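### 3.2 Table layout and trials

Each student team ran 60 trials over three weeks in February, using the layout sheet written by Salvador Ramalho. Only the order of the objects changed between teams.
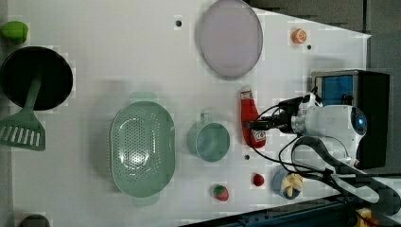 Grasp planning was graded separately from motion. Teams lost points when the planner chose a target that the arm could not reach without dragging its cables. Small items near the front of the table, such as the strawberry, were scored on the same scale as the ketchup bottle lying on its side.

The wrist view was used for the final approach (Figure 3).
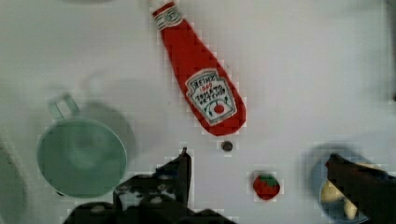 *Brusent Student Manipulation Club, Plalter College*

**Figure 3.** Wrist view with the bottle, the mug and part of the gripper.

Teams that used both views finished 31 of their trials on the first attempt.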